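Living > Celebrations > Hosting Tips
August
By Mireille Bataineh

How to throw a birthday party for a performer and still have a kitchen at the end of it

My brother-in-law sings at weddings, which makes him, by the standards of our street, a celebrity. Every summer he turns another year older and every summer the party is at my house, because I have the long counter. Musicians arrive late, eat standing up and put glasses on anything flat. After 7 of these evenings I have a system.

Start with the cakes, plural. Anybody who performs for a living will get one from the family and another from whoever books the gigs, and the two parties will not have spoken. Clear a whole refrigerator shelf the night before. If both cakes turn up frosted, chill the buttercream one and leave the fondant one in the coolest room you've got, since fondant sweats in the fridge and comes out looking as if it has just done an encore.

Cut with a long thin knife dipped in hot water and wiped between slices. For a crowd, forget wedges. Cut a straight line across a round cake two inches in from the edge, lay that slab down on a board and cut it into fingers. You get far more servings and fewer people asking for "just a sliver" three times.

Candles: freeze them for an hour first. They burn slower, which you'll want, as a room full of singers will not let "Happy Birthday" go by without harmonies and a key change. Last year's ran to four verses. I didn't know there were four verses.

Wax on the tablecloth should be left alone until it's hard. Scrape it with the back of a butter knife, put a brown paper bag over what's left and go over it with a warm iron, moving to a clean patch of paper as it soaks through. Colored wax may leave a shadow. A dab of rubbing alcohol usually takes care of that, but try it on the hem.
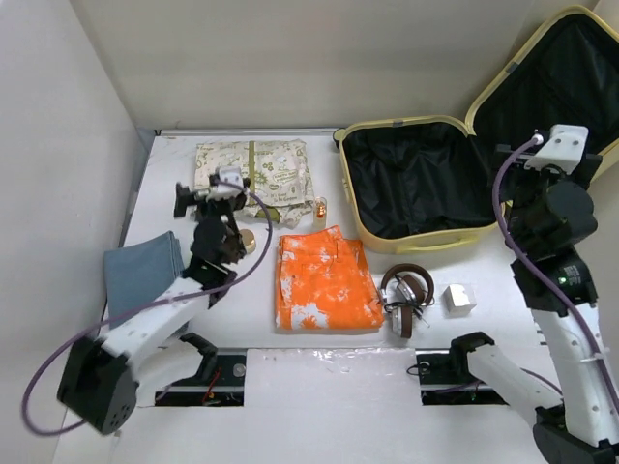

Oğuzhan Soylu wrote in to say that the iron trick is fine on cotton but ruined his mother's polyester cloth, and that he now puts the whole thing in the freezer for an hour and cracks the wax off with his thumbs. He also wanted it known that red wine should be blotted and never rubbed, and that anyone who comes at his carpet with a salt shaker will be asked to leave. Fair enough. I'd add cold water and a clean white towel, and patience, if there's any left by then.

Glitter is the other thing. Somebody always brings a banner that sheds. A lint roller does for upholstery and a damp microfiber cloth for the counter. Don't sweep it. Sweeping only sends it on tour. Confetti cannons go off in the yard or they don't go off — I had one fired over the dip in the year of the 1,000 paper stars, and I was still finding them in the toaster at Christmas.

For the speakers, run the cord along the wall and tape it down with painter's tape, which peels off a wood floor without taking the finish along. Put the speaker on a folded bath towel and the shelf stops buzzing. Keep it well away from the ice bucket. I learned that with a borrowed one, and the repair came to $194.

Leftover cake freezes well. Put the slices on a tray uncovered until the frosting is firm, then wrap each one in plastic and again in foil. They'll keep for two months, or until a drummer finds out where they are.

Soak the cake stand overnight. It'll still be there in the morning, and so, in my experience, will the bass player.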